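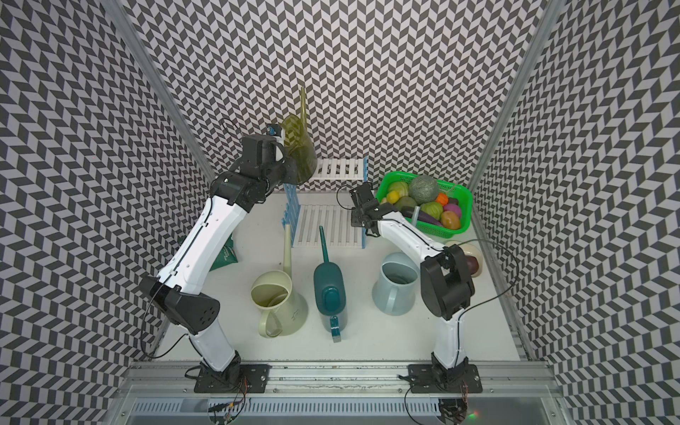 Visitors deserve a plain timetable

Print this page | E-mail this page

The harbour town of Korkville receives its guests by one road and one ferry. The ferry timetable, revised on 18/03/2022, runs to 11 pages and contains 127 footnotes. In our view no traveller should need to study such a document before a short holiday.

Mr Radymyr Kravchuk, writing for the Elodton visitors' office, has defended the notes as a matter of accuracy. Accuracy is welcome — but a family standing on the quay wants the time of the next boat.
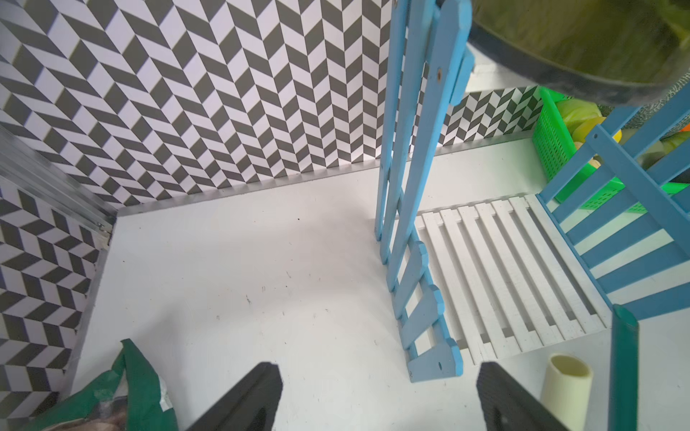 What should change

The sailings to Sestcombe ought to be printed on a single sheet, with the winter service on the reverse. Ms Viola Negri proposed this last May, and her draft took up 18 lines. 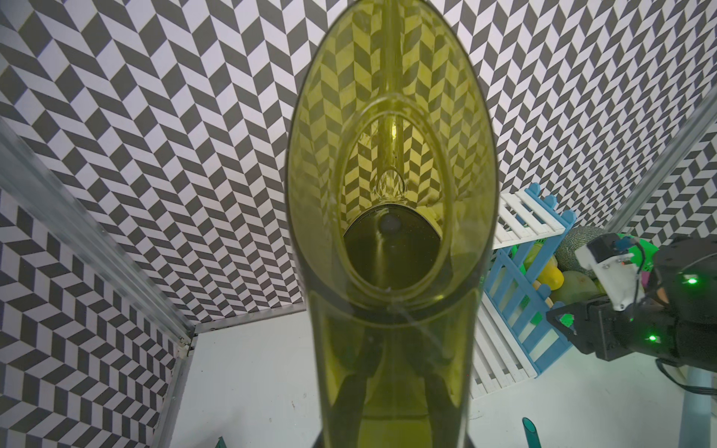 Yellow-green plastic vessel, close view.

The fare is a separate question. A day return costs 5 pounds more when bought on board, and the notice saying so is displayed only after boarding. It should be moved to the ticket window before the summer. 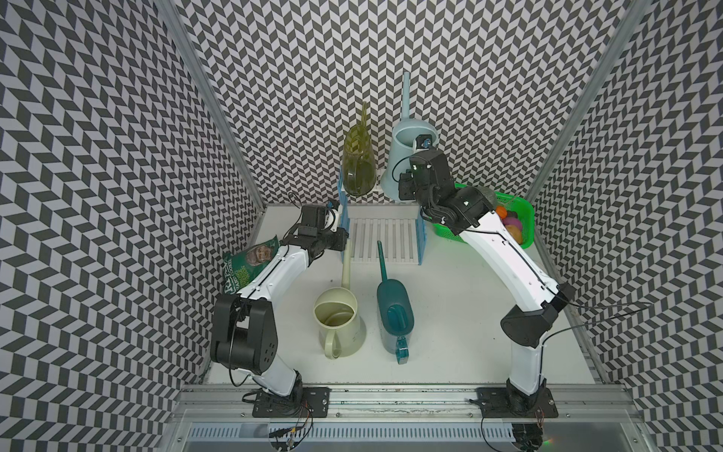

Plastic containers and a basket on a white tabletop.

We ask the operator to publish a shorter timetable in time for the May holidays.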